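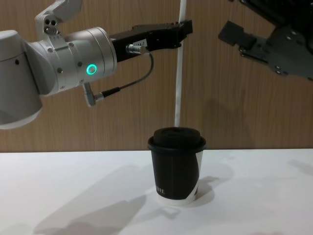
I had been meaning to get out to the Drino open day ever since a flyer for it came through the door in April, and I am so glad I finally made the trip. Drino fits out coffee bars and little lunch counters, and for one afternoon they let the rest of us wander through the showroom, poke at the cabinets and ask all the questions we like.

The building is on the Bilyk side of town, past the feed store (drive slowly or you'll miss the turn, as I did - twice). Parking was free, and the lady at the door told me they had 282 people signed up, so I took my time and let the crowd go ahead of me.

What I liked best was how plain and pleasant the counters were. I have a weakness for a white tabletop against warm brown wood, with that fine straight grain running through it, and I stood there far longer than I needed to, redoing my own kitchen in my head. 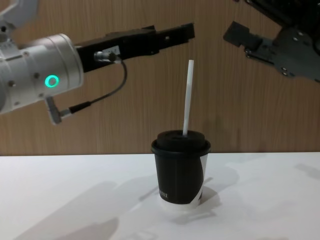
A black lid and a white straw look awfully smart against that wood, too, and I came home wanting to throw out every mismatched cup I own. The price list brought me back to earth. The Tisalari counter starts at $1,025, and the wall paneling is another $400 before anybody comes to put it up. Still, a fair price for something you'd look at every morning!

I finished up in the Flemari room next door, where they keep the sample boards, and carried home more of them than was polite. They are spread out on my dining table now, and I keep moving my favorite one over to the window to see it in the evening light.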